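# Who Gets to Ask the Questions? A Term with the Wivside Sports Quiz Show

My project for the media module was on sports presenting, and I ended up spending most of it with a student radio quiz called Two Halves, which goes out from the Wivside campus studio at seven in the evening.
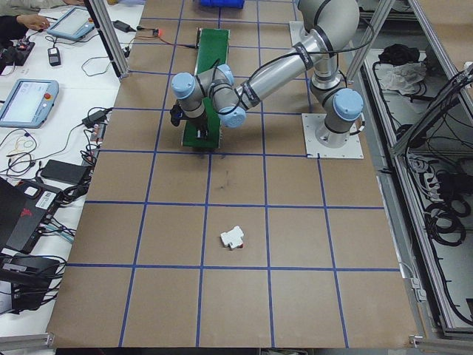

I picked it partly because I already listened to it (I know, very scientific) and partly because the presenter, Ikhsan Jugah, said yes to my email in about four minutes. My question was pretty simple: how much of a quiz presenter's job is talking, and how much is letting other people talk?

I'd assumed it was nearly all talking. Ikhsan is loud! He started out reading football results for the Udside hospital station and you can still hear it, he goes up at the end of the home score and down on the away one, even when he's reading out a phone number.

## What I did

I listened to 12 episodes with a stopwatch and a spreadsheet. Each episode is 28 minutes long once you take the music off, and I timed how long the presenter spoke, how long the guests spoke, and how long there was laughing or nothing at all. Then I sat in on two recordings and interviewed Ikhsan and the question writer, Pentti Harju.

The stopwatch part was awful, by the way. People talk over each other constantly and I had to make up a rule, so whoever started first got the time until they stopped. My tutor wasn't keen on that and I think she's right, but I'd already done nine episodes by then.

## What I found

Ikhsan spoke for an average of 16 minutes per show, so more than half. The bit I liked was when he spoke. In the first round he hardly lets anyone breathe, then by the last round he's down to reading the question and saying "go on". He told me he does this on purpose because guests are nervous early and he'd rather fill the gap for them.

Pentti writes 14 questions a show, which made 168 over my sample, and he grew up on ice hockey, so there's a lot of ice hockey. He used to research for a darts programme in Brunton and he checks everything twice. The only wrong answer I found was about the Flaltov Cup, a local bowls trophy, and a listener rang in before the song had finished.

## What I'd change

I only looked at one presenter, which is a bit thin. I'd like to compare Ikhsan with the person who stood in for him in March, who was much quieter and got longer answers out of people, but only one of her shows was saved. I'd also get a second person to time a few episodes and see if we agreed.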